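Tukdale Finger Kit - long taper jaws for small hobby arms

Katesik Parts / Arm add-ons / Grippers and jaws

In stock. Ships from the workshop, usually Monday if you order before Sunday night.

Pair of tapered fingers plus mounting plate, spacers, screws, one hex key. Black only. For people building an arm at home or on a shared bench who are sick of fat square jaws that plow into everything next to the thing they wanted.

Made for thin light stuff. Stems, wire, pens, brushes, zip ties, strips of foam. Not for lifting. If you want to lift a drill buy the Mirani wide jaws, different page, different price.

What you get

Left and right finger, tapered, tips ground flat on the inside
Mounting plate, slotted
6 spacers, two thicknesses
Screws, a few more than you need
Hex key (cheap one, use your own if you have it)
Printed sheet with the hole pattern at full size

NOT in the bag: gripper motor, driver board, cable, arm. We get an email about this every month so please read that line twice.

Will it fit mine

Fits the Tollent hobby arm, both the old wrist and the new wrist. Old wrist needs the thick spacers, new wrist takes the thin ones. Also fits most home builds with a parallel gripper if you can drill the plate. The slots give you some room to be wrong. If your gripper swings its fingers on a pivot it will mount fine but the tips won't meet flat, so don't.

Print the hole sheet at 100 percent. Not "fit to page". Lay it on your gripper, hold it up to the light, if the holes line up you're good. If they don't, send a picture and we'll say yes or no.

How it got made

Zeeshan Hashmi drew the first pair for his own build in the shared shop on Tukdale Road, hence the name. He wanted to sort fake flowers by kind and put them in bunches. Everybody said use suction. Suction on a fabric petal, good luck. So, long fingers, narrow at the tip, reach in between two stems and close on one.

First version was printed and bent. Second version was too sharp and chewed the coating off the wire. Third one is close to what we sell. Delphine Strickland redid the plate so it comes off with two screws instead of all of them, which you will thank her for the first time you swap jaws in the middle of a job.

We still test with flowers. Roses and hydrangeas mostly, crossed over each other on a pale tabletop, some loose leaf bits thrown in. It's a mean test. Stems are thin, heads are big and floppy, leaves hide the part you want to grab. 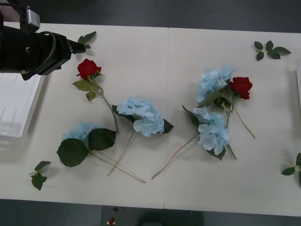
Anyway, the grab point. Go for bare stem, a bit below the lowest leaf, fingers square across it. Too near the head and the head rolls and takes the stem with it. Too far down and the whole thing tips when you lift. If two stems cross, pick the one on top first, sounds dumb but it took us a whole evening in January to put that in the code. Before that the arm would grab the bottom one and drag the whole pile along.

Loose leaves are their own problem. Flat on the table, hardly anything to close on. Come down slow, tips just open, let them touch and back up a hair, then close. Slow close too. Fast close flicks the leaf away.

Fitting it

Power off. Really off, plug out, a gripper that wakes up while your thumb is in there is no fun.

Take off the old jaws. Keep the screws seperate, they are not the same length as ours.

Plate on, screws loose. Spacers under. Fingers on, screws loose. Close the jaws by hand until the tips touch, check they meet along the flat and not just at the point, then snug everything down going corner to corner. Don't crank it. The plate threads are softer than the screws.

Then run the cable. Leave a loop on top of the arm big enough that the wrist can turn all the way both directions. Tape it for the first hour, tie it after. Cable too short is the number one reason people think the fingers are crooked, the wrist is getting pulled.

Now redo your tool length. New tips are longer than the stock jaws, so if you skip this step your arm drives the tips into the table on the first move. Set it long, creep down, correct it. Put a sheet of paper on the table and stop when the paper drags.

Settings that work for us

Close force low. Start at the bottom of your range and go up one step at a time till a stem stays put when you tug it.
Open width just past the thing you're grabbing. Wide open fingers knock the neighbors.
Hover first, pause, then drop. The pause lets the arm stop wobbling.
Park position off to the side, over a tray or an empty corner, so the camera gets a clean look if you use one.

Life of the tips

Our bench pair had 2,034 closes on it at the last check and the flats are still flat. Zeeshan's own pair is past 2,300, one tip has a nick, that was a vise and not the arm. We don't promise a number. Bent tips can go back straight once. Second time they snap.

Add-ons

Tip sleeves, soft, bag of 8. Good for shiny or painted things. They wear, they're meant to. Slide off and bin them. Don't glue them on.
Spare plate. Handy if you swap between these and the Mirani jaws a lot, leave a plate on each.
Short tips. Coming, not here yet, please stop pre-ordering by email, there's a notify button.

Questions we get

Can I use it on real flowers. Yes with sleeves and the lowest force. Wipe the tips after, sap gets sticky and then the tips don't let go.

Does it come in white. No.

Can I cut them shorter. Your fingers now. File the end, deburr it, and redo tool length again.

Do I need a camera. No. Plenty of people just tape marks on the table and put things on the marks. Camera is nicer once things are lying any old way and on top of each other.

What about a light table surface. We like pale, dark stems show up well. Thin tan stems less so, if yours are tan try a gray mat under them and see wich one your camera likes.

Will you sell me one finger. Yes, write to us, say left or right. Left is left when you stand behind the arm looking down it. Please check.

Is there a file so I can print my own. For the plate yes, link comes with your order. For the fingers no, the printed ones flex and then we get the complaint.

Returns

Unused, in the bag, fine. Used but not bent, also fine, less the postage. Drilled plate, no, it's yours. If a part is missing from the bag tell us and we mail it, no forms.

Collecting from the shop is ok, ring first, the side door, evenings after 6. Ask for Delphine. Bring the gripper along if you're not sure about the fit and she'll hold it up against a plate for you.

Related: Mirani wide jaws / Tollent wrist cable, long / Tip sleeves / Spare slotted plate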